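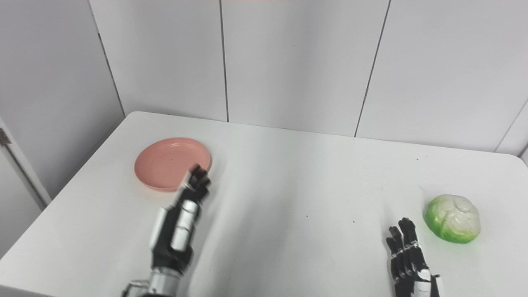

Table 18, white top, pink plate at the back left.

Facilities » Room checks » Play kitchen table

Checked by: Aarne Lindqvist, Wasstead site
Time: 8:40, before the October open morning

1. Tabletop – OK. Smooth, matte, wiped down twice. Corners rounded, ran a hand along all of them, no chips.
2. Legs and feet – one foot loose, tightened. Recheck next round.
3. Plate – empty. No cracks felt. Few tiny dark specks on it, wash again before use. If they dont come off, swap for one from the Pernow box.
4. Gap to wall – OK, nothing droped down the back. 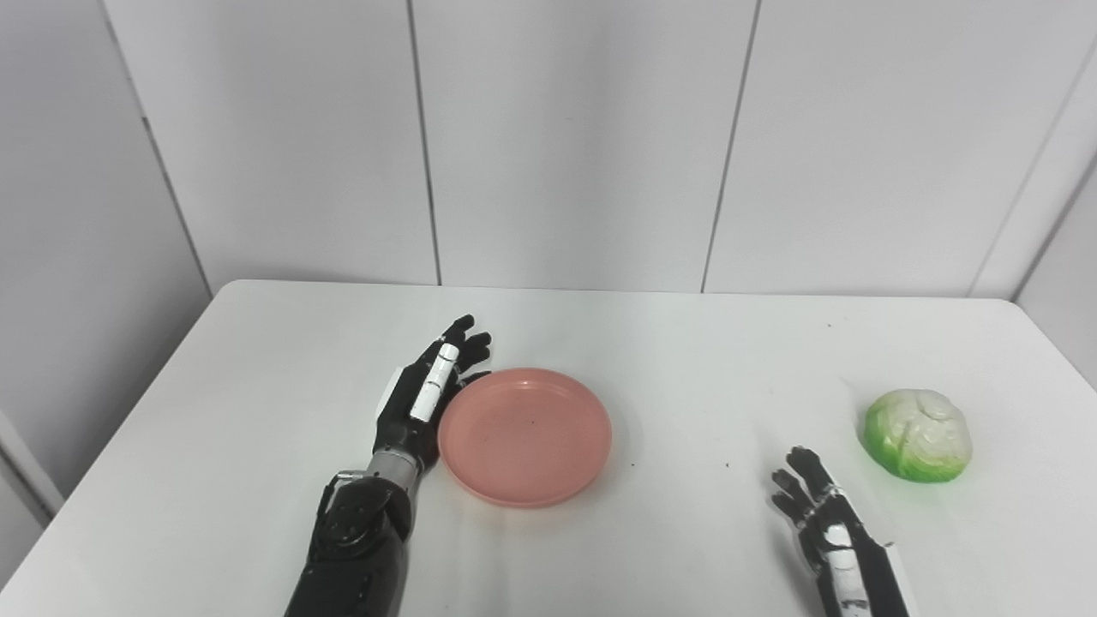
Pink plate and toy cabbage, same table.

5. Toy cabbage – green and white, no loose bits, squeezed it hard. Pass. Goes back in bin 253 after.
6. Plate rim – raised, no sharp spots. Pass.
7. Wall panels behind – white, wiped the lower part only. Upper part needs the step stool, not done.
8. Spare plates – none on the shelf. Ask Krūmiņa for two.

Result: pass with comments (3, 7, 8). Item 2 to be signed off seperately.

Contact: Wasstead facilities desk, ext. 1131 | © Stusta | Back to top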